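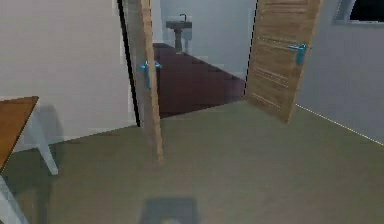

Figure 1. Small table with a wooden top near an open doorway to a bathroom (rendered view).

3. The bathroom door in small rental apartments

3.1 Background

In the older housing literature the interior door receives little attention. It is treated as a part of the wall, and its cost is counted together with the frame and the paint. The people who live in a small apartment have a different experience. For them the door takes a piece of the floor each time it is opened, and this piece cannot be given to a chair, a shelf or a bed. In the present section we discuss the bathroom door in particular. In the apartments of our study it is often placed directly beside the main living space, and a hallway between the two rooms is the exception.

The question has become more important with the reduction of apartment sizes in both towns of the study. In Clatley, many large units were divided during the last renovation period, and the bathroom was put where the water pipes already existed. In Samonte the buildings are newer, and the plan was drawn from the beginning for one or two residents. We expected that the newer plans would handle the door better. The results support this expectation only in part.

3.2 Material

The floor plans come from the Betia rental archive, which holds 3,019 plans for the two towns (archive state of 9/3/26). We used only plans in which the direction of the door swing is drawn clearly. From the remaining plans we selected 20 apartments for home interviews, and the residents of 16 of them agreed to take part. The interviews were held in December, in the homes of the residents. One interview could not be used, as the resident had moved in the week before and had no opinion yet about the rooms.

The plans were redrawn with the Rokix drawing program so that all of them have the same scale. Furniture was added by hand according to what the residents told us. We did not correct the furniture positions when they looked unpractical to us.

3.3 Direction of the swing

A door which opens into the bathroom keeps the living room free. However, it makes the bathroom smaller in use, and it can be difficult to push open if a person has fallen behind it. A door which opens into the living room avoids this danger, but it needs a free area on the side where most furniture stands. Residents who were more than 70 years old mentioned the first problem without being asked. Younger residents spoke almost only about the second.

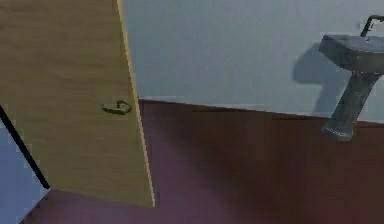 Figure 2. Wood-grain door with lever handle, in open position (rendered view).

The handle was mentioned less often than we had expected. Several residents said that a lever is easier than a round knob when the hands are full of laundry. Two residents complained that the sleeve of a coat gets caught on it. The handle also adds to the depth of the open door, and this depth is missing in nearly all plans, where the door is drawn as a single thin line. When a cabinet is bought according to the plan, it may therefore touch the handle.

3.4 Furniture close to the doorway

Small tables are the furniture which residents most often put near the bathroom doorway. They are light, they can be pulled away for cleaning, and they give a place for a phone or a towel. The form of the legs matters here. Legs that spread outward reach farther over the floor than a straight leg does, and in a narrow passage this is noticed first by the feet. In 14 of the interviews the resident had moved at least one piece of furniture away from the bathroom doorway after the first months.

Sliding doors were named as a wish by residents in both towns. The owners we contacted were less interested. Their main argument was sound, as a sliding door closes less tightly than a hinged one. We had no measurements to test this argument, and we return to it in Section 5 together with the question of ventilation.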